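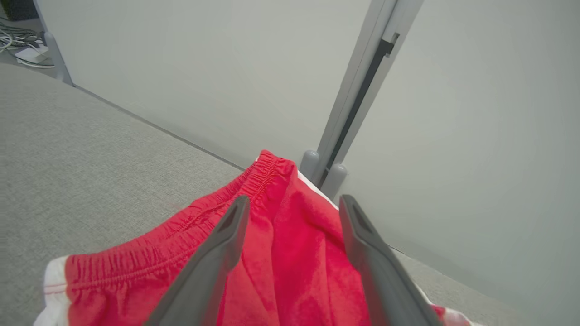 Gripper open over red shorts with white trim, waistband bunched.

Sorting cell on garment returns - what happens to the hand sorters?

Posted by Beathag Gourlay, 10 October 2021

We process clothing returns with 19 people over 2 shifts. Management wants a Brovska arm to pick single garments and pass them to the folding bench. Elastic waistbands are my main doubt. Has anyone run one of these next to a manual line, and did the job grades change?

Blair Forsyth
We have run 4 cells since December. Soft goods with a gathered waistband are the slow case. Pick on the flat cloth below the elastic and set the fingers wide before descent. Grip on the ridges and the garment tends to rotate.
On staffing, two sorters moved to exception handling, which means clearing missed picks and checking stains. It is less bending and more waiting. Get the grade for that role written down before the cell goes live - ours was settled late and the pay question dragged on. Also ask who may restart the arm. If only maintenance can, your sorters will stand idle for 10 minutes at a time.

MacRitchie
Ours is a Sustell, not a Brovska, so the menus differ. Shorts are fine. Hoodies are not.

Otar
Same question here, following.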